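Gray Wood Grain, Again: A Small Gallery for Doubters

7 min read

I have been writing about tabletops for long enough to be suspicious of any finish that is supposed to go with everything. Gray wood grain is the current one. The Clikance brochure calls it "a calm base for a busy surface," and the Skedham showroom has so much of it that I came out wanting to look at something orange.

The argument runs like this. A gray top hides dust, doesn't glare, and lets the things you put on it stand out. Dark tops show every crumb. White tops show every scratch. So you buy gray, the grain makes it look a bit like lumber, and you stop worrying. I believe the part about dust. The rest I wanted to see with the table in use and people's stuff on it, because a bare sample the size of a paperback tells you very little.

What went on this one was a fair test of color, I think. There is a chessboard at the far right with a black border and black and light gray squares, set down at an angle, and a single white piece standing on it. The yellow plastic bin is on the left. If you want to know which of the two wins against a gray top, look at them together. 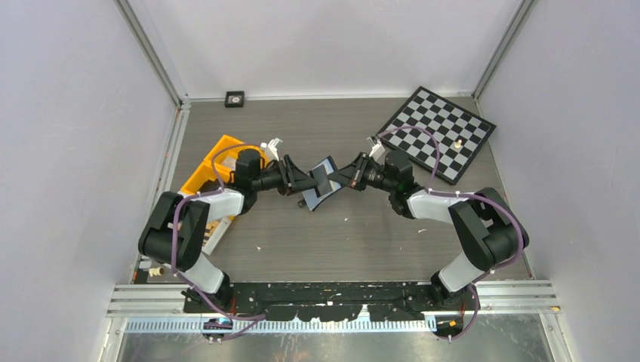
My other complaint is about the grain itself. Printed or real, grain has a direction, and once you have noticed the direction you start lining things up with it, or getting annoyed when they don't line up. I had a Van Loon desk for years with a grain that ran front to back, and every sheet of paper on it looked crooked. Side to side is better for a wide table. I'll give the brochure that much, although it never mentions the subject.

Then there is the price. The Brellulton shop quoted 3,391 for a top, delivery included, and around 3,000 if I collected it myself. Delivery is apparently a matter of 13 miles. I asked whether the plain gray, same size and no grain, would come in lower. It was also 3,000, so you are paying nothing extra for the pattern, and I suspect the pattern costs them nothing extra either.

A few things I'd look at before believing any of the sales talk:

Gray squares on a gray top. The black border does a lot of work for that chessboard. A board without one, in the same colors, might sink into the table. If you play by lamplight, take your own board to the showroom and put it down.

Pale things in a yellow bin. Light tan on orange-yellow is never going to be easy to sort, whatever is underneath. A bin is still better than a heap, but I'd have picked a darker color for the inside.

The edges. With walls this close on three sides you want a clean line where the top meets them. Silver profile runs up the seams between the panels, and there's a thin white strip along the back of the table. I like the strip. I'm less sure about silver next to gray next to off-white, which is three kinds of nothing much in a row.

Small items in cool colors. The little rectangular thing in the middle is light blue and gray with dark outer edges, close to the worst case for a top like this. I'd say the dark edges save it.

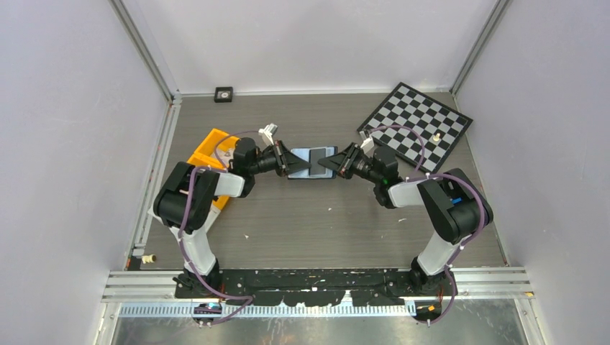 One reader, who had evidently been through all this already, wrote back that I was making far too much of the color and should have asked how the surface takes a hot mug. Fair enough. I haven't tried one, and the brochure says only "resistant," without saying to what.

I'm leaving gray wood grain where it was on my list, somewhere above glass and well below plain birch. The sample goes back to Skedham in October.

Comments

We have the same finish in our kitchen and I can confirm the dust claim. Sticky fingerprints are another matter.

Asked at Brellulton about the grain direction and was told you can order it either way. Takes longer, though.

Plain birch stains if you so much as look at it. Have you lived with one?

More about chessboards please. Does anyone else hate a glossy one?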